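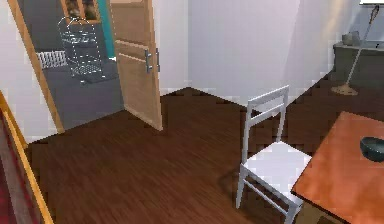 Chapter 7
Wear, Tear, and Who Pays for It

Key terms: ordinary wear, damage, useful life, straight-line method, security deposit, condition report

Most leases contain a sentence saying that the tenant will return the unit in the condition in which it was received, "ordinary wear and tear excepted." The sentence has been copied from lease to lease for so long that few landlords remember choosing it, and few tenants remember reading it. Both sides discover it on moving day, usually while standing over a mark on the floor.

This chapter is about that mark. Chapter 6 covered what a tenant owes while living in a unit. We now turn to what is owed on the way out, and to the large supply of ill will that can be produced by a small patch of carpet.

A dispute in Zusville

A tenant leaves an apartment managed by Prorcombe, a mid-sized firm with a Zusville office and a fondness for itemized letters. Three weeks later a letter arrives. It deducts $634 from the deposit for replacing the bedroom carpet, plus $52 for "general door maintenance." The tenant replies that the carpet was old when he got there. The firm replies that it was not that old. The tenant asks what general door maintenance is. The firm does not reply to this.

Before reading on, decide how much of the deposit you would return. Write the number down. Students who skip this step tend to remember later that they had the right answer all along.

7.1 What counts as ordinary

Ordinary wear is the decline that comes from using a thing the way it was meant to be used. Doors get opened, so hinges loosen. Floors get walked on, usually along the same line from the bed to the coffee. Paint fades on the sunny side of a room whether or not anyone has paid the rent. The landlord is expected to have noticed that people live in apartments, and to have priced them with this in mind.

Damage is decline that comes from carelessness, accident, or enthusiasm. A loose door handle is ordinary wear. A door handle that has gone through the wall is damage, however sincere the tenant's account of the wind.

The hard cases sit in between, and much of the trouble involves surfaces. A furnished unit gives the parties more of them to argue about: dining tables, counters, nightstands, each one waiting for a hot mug. Covers help, within limits. They protect what they cover, and the part left bare goes on aging at its own pace, so that at move-out a single tabletop may show two different histories.
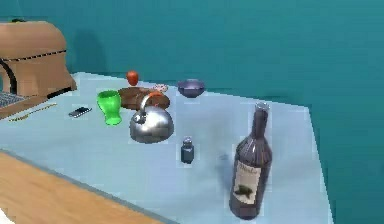 Figure 7.1 Tabletop with a cloth over most of its surface. The exposed wood is at lower left.

7.2 The age of things

Even when damage is clear, the tenant does not owe the price of a new item. He owes the value of what he ruined, and what he ruined was used. The usual tool here is the straight-line method, in which an item loses the same share of its value every year until its useful life runs out.

Suppose the Zusville carpet was 70 percent of the way through its useful life when the tenant spilled something on it. Only the remaining share of the replacement cost can fairly be charged to him. The firm gets a new carpet and pays for most of it, a result that managers find much harder to accept than students do.

The method depends on knowing when the carpet was installed. Keep the receipt. In the Bikitz Apartments problem at the end of this chapter, the owner has up to 40 units and a shoebox, and you will be asked to advise her.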